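**Talk notes – "Using Up What You Own" – Brindby beauty evening, Monday, February 26, 2018**

(Slide 1 – title. Wait for people to sit down. Water!)

Hi everybody, thanks for coming out. I'm going to talk for a bit about makeup I already own, which I know is a strange thing to do at a beauty evening with a shop table at the back. Please do visit the shop table. Just maybe after me.

So in December I emptied every drawer, every bag and both coat pockets onto my bed and I counted. I had 171 pieces of makeup. I have one face! (Pause here, people usually laugh.) That number includes samples and the little minis from gift sets, but I'm not letting myself off for those, they take up room too.

(Slide 2 – the lipstick pile)

Lipsticks were the worst. I had nine that were more or less the same rosy brown. I swatched them all down my arm and asked my friend Onni Tuominen to put them in order from light to dark, and he gave up after two. He said they were the same lipstick. I was a bit offended, and then I looked again in daylight and, well, he had a point. The Drerkorier one was slightly pinker. Slightly.

What I did next was pick five things and decide those were my face until they ran out. A base, a blush, a mascara, a brow pencil, one lipstick. Everything else went in a shoebox on top of the wardrobe. I didn't throw it away, I'm not that brave, I just made it annoying to reach.

(Slide 3 – the five. Hold up the real blush, pass it along the front row, GET IT BACK.)

The blush is the Bouvier cream one in the pot. I'd had it for ages and thought it was too bright for me. Turns out I was putting it on with a brush, and it wants fingers. Tap, tap, high up on the cheek, then leave it alone. If you've got a cream blush you hate, try that before you pass it on to your sister. Also try it over base before the powder goes anywhere near it, because cream on top of powder goes patchy and then you blame the blush.

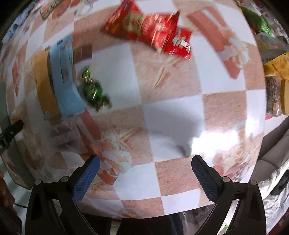
Okay, shopping your own stash. I do this on Sunday nights now: I get the shoebox down and pick one thing to play with for the week, on top of the five. The rule is I have to build a look around it with what I've got. And I take ideas from anything with color on it. Take a checkered tablecloth, white squares and sandy pinkish-brown ones, with a bright red snack packet and a green foil candy sitting on it. I'd wear that! Sandy brown all over the lid, a tiny bit of white shimmer in the inner corner, red lip. The green would be a thin line under the eye, if I was feeling bold, and on a work day I'd skip it.

(Ask: who has a green eyeliner they've never worn? Hands up. Mine's up too.)

On red lips while I'm here. Everyone asks how I stop it traveling. Blot the balm off first, properly, with a tissue. Liner all over the lip and not only the edge. One coat, blot, second coat. I eat a cracker before I leave the house and check what's left. If it's gone in the middle, I fill in the middle with liner and call it done.

(Slide 4 – old stuff)

Now the sad slide. Mascara that smells off goes in the trash, don't sniff it twice hoping. Same for cream products that have separated or changed smell. Powders are a lot more forgiving, and if the top has gone hard and shiny you can lift that layer with a bit of clear tape. I rescued a Ferkance bronzer that way last month and it's lovely again – I'm wearing it tonight. (Turn to the light, show cheekbone, don't overdo it.)

And brushes. Wash them. I used to leave mine for weeks and then wonder why every eyeshadow came out gray. Mild soap, lukewarm water, bristles pointing down, dry them flat on a towel with the heads over the edge of the counter.

(Slide 5 – questions. If it's quiet, start with the one about whether I've bought anything since. Yes. Two things. One was a mascara, which was allowed. The other was a lipstick, and yes, it's rosy brown, and Onni doesn't know yet.)

(Before leaving: blush, clicker, coat, shoebox.)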